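4.2 The key task, and why we kept it

Of all the jobs the students put forward in October, hanging up keys was the one I tried hardest to talk them out of. I had run the Gidley module twice before and both times we stuck to blocks and cups, which behave themselves. Keys don't. They swing, they tangle, and the whole bunch changes shape every time you pick it up. But the class voted for it (by a wide margin, I have to admit) and I'm very glad they did, as it taught them more about collecting data than anything I had planned!

The set-up was kept as plain as we could make it. Each group of students worked at its own table with one arm, one rack and one bunch of keys, and drove the arm by hand through the Feltia controller while our logging program, Flasunano, saved the joint positions and the camera pictures. A demonstration counted as good if the keys were hanging from the rack when the gripper had opened and backed away. Anything else was logged as a miss, and we kept the misses too. We set a limit of 20 seconds per attempt, mostly to stop people from fiddling for ever, and the target for the term was 800 attempts across the whole class.

The trouble nearly always came in the last bit of the movement. Getting to the rack was easy, and most students could do it after one afternoon's practice. Getting a ring over a small hook was another matter, especially with the tags dangling about and the gripper itself blocking the view (Figure 3). Students who rushed this part tended to push the ring past the hook and then drag the bunch back along the bars, and you could hear the groans from across the room.

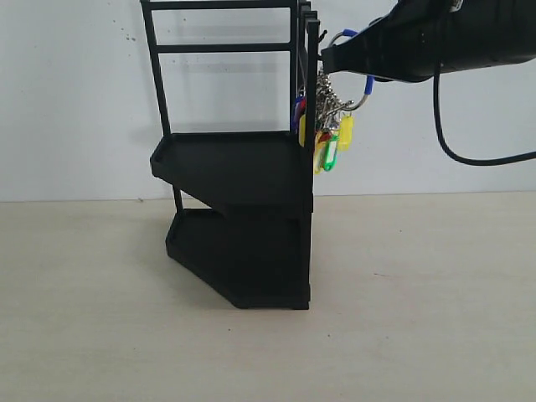

Figure 3. Gripper, ring and keys at the side of the two-tier rack, where the hooks are.

Colleen Doucette wrote in her comments on our draft that we were making too much of the hooks. In her view the real difficulty was the depth, as a student watching a flat screen has no good way of telling whether the ring is in front of the hook or already beyond it, and she asked whether we had let anyone do the task while looking straight at the table.

We had, as it happens, but only by accident. One group's screen packed up halfway through a session and they carried on by eye. Of the 259 misses we logged over the term, very few came from that session, though I wouldn't lean on this much. The same group was also our most practised by then, and we never swapped the conditions round to check. I do think Colleen is right that depth matters more than we first said, and next time I'd have every group do half its attempts each way.

What we can say with more confidence is that letting the keys settle helped. Štefanec, whose earlier classroom study we borrowed our scoring from, told students to stop the arm just short of the goal and wait for the object to hang still. I thought this would eat up too much of the time limit, so I left it out of the instructions. By the third session several students had worked it out for themselves and were passing it round, and you can see it in the logs as a flat stretch just before the final push. We didn't edit these pauses out. A few students worried that the trained policy would learn to dither, and to be fair it sometimes did, stopping near the rack and simply staying there until the time ran out.

The other thing worth passing on is how much the starting position mattered. In the first sessions everybody laid the keys down in the same neat way, ring towards the arm, and the policy trained on those attempts was hopeless as soon as the ring pointed anywhere else. After that we asked each student to drop the bunch on the table from hand height and leave it however it landed. The attempts took longer and there was a good deal more grumbling, but the later policy coped far better with a messy start. All the recordings, the early neat ones included, were cut into short clips for training, and we set aside 2,000 of these clips for the comparison in the next section.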